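Shea, sheep fat and a shed in Grimness: a chat with Khrystyna-Mariia Hnatiuk

Posted April 5, 2022

Caught her between batches. Apron on, phone going, kettle on. Khrystyna-Mariia Hnatiuk makes the Ulov range of hair balms and scalp oils, and if you've got curls and live anywhere near Grimness you've probably borrowed someone's tin by now. I've gone through two since October.

First up, how did she get into hair at all? Not a straight road. She was cutting in a salon on the main street, mostly colour work, foils all day.

"I had clients coming in with beautiful thick curls and all I had on the shelf was stuff made for fine straight hair," she says. "I'd be rinsing it out thinking, well that did nothing, that'll be ninety minutes of your day gone, sorry love."

So she started mixing. Kitchen first, then the laundry, then the shed out the back once the smell of warm shea got into the towels. Her first go was awful by her own account. Grainy, and it set like candle wax.

"I didn't know you had to cool shea fast. I left it on the bench overnight and it went to sand. My sister used it on her boots."

The name? Sounded nice. That's it, that's the story. I asked twice.

These days the range is small on purpose. A curl balm, a scalp oil, a co-wash she's still fiddling with. The balm is the one people message me about — heavy in the tin, but it melts down quick between your palms and doesn't leave that greasy film on the pillowcase. Lanolin in it, which puts some people off. She's had the odd email.

"Fair enough if you're vegan, don't buy that one, buy the oil. I'm not going to pretend it's something else. Lanolin holds moisture in my hair like nothing I've tried."

Prices came up, as they do. The curl balm is $34, and she knows how that lands.

"I had a woman at a market pick it up, look at the bottom, put it down again like it was hot. I get it! But a tin should last you months. If you're going through it in three weeks you're using too much. Fingernail's worth. On damp hair."

(I was using too much. Noted.)

Then there's Erdal Karabulut. Barber, owns Tirkton a few doors up from her old salon, and the first to stock her. He wandered in halfway through our talk looking for a delivery, so I made him sit down.

"Blokes won't ask for it," he says. "They'll ask what I just put in. So I put it in and wait. Then they ask. I sold 52 tins last winter and I don't even have a sign up."

He's been on at her to do a beard version. She reckons it would be the same thing in a smaller tin for more money and she won't. They had a bit of a go at each other over this, all friendly, while I ate the biscuits.

I wanted to know about the big suppliers too. She was approached by Sqalli, the distributor, with an offer to have the balm made up in bulk and put into chain pharmacies. She thought about it for ages, then said no.

"They wanted to swap the lanolin out and put a fragrance in. Lovely people, very good lunch. But it wouldn't of been my balm. And I'd have been on the phone all day, I hate the phone."

Any regrets? A pause. "When the car died, yes."

Last thing I asked was what she'd tell somebody starting out with their own curls, no products, no clue, twelve tabs open. She didn't need long.

"Stop washing it every day. Get a decent trim from someone who'll cut it dry. Then pick one thing and use it for a month before you buy anyhting else. Everyone wants a routine with nine steps. I've got 3 and one of them's a towel."

An old T-shirt counts as a towel, by the way. Cotton, well worn, scrunch and don't rub.

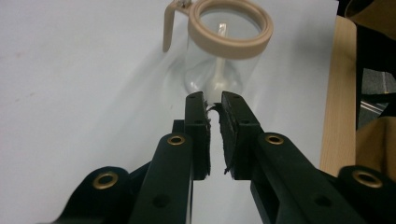 Where to find the range

Tirkton in Grimness has the balm and the oil, and Erdal will talk you through it if he's not mid-fade. Khrystyna-Mariia does the Grimness market as well, get there early, the balm goes first. Online orders are open but slow, she packs them herself of an evening. The co-wash isn't on sale yet. She gave me a sample to try and I'll report back once I've had a few washes out of it.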